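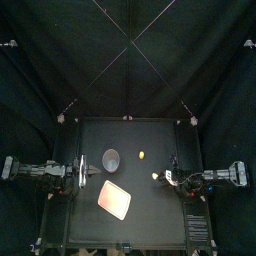
Read the small print on the Mesley award

3 October 2026

The Mesley Returning Student Award is open again until November, and the flyers are already up at the Tuncombe campus. We got 221 replies to our spring survey on paying for school, and plenty of you asked whether this one is worth the trouble. Maybe. I'd keep my expectations low.

The flyer says "up to" a full semester of tuition. Last year 4 people got money, and the award page doesn't say how much any of them received. I wrote to ask and was sent a link to the same page.

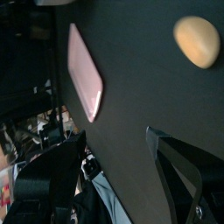
Then there's the essay. It has to run two pages, on "what persistence means to me," and by entering you let the sponsor, Brutwood, use it in its advertising for seven years. That is a long time to have your money troubles on somebody's website, especially if you don't win.

Also check with the aid office before you apply. Outside awards can change the rest of your package, and the flyer is silent on that.

If you have one free evening, I'd put the Panyasiri book grant first. It pays less, but the amount is printed on the form, the form is one page, and they don't want your life story. Copies are at the front desk in student services.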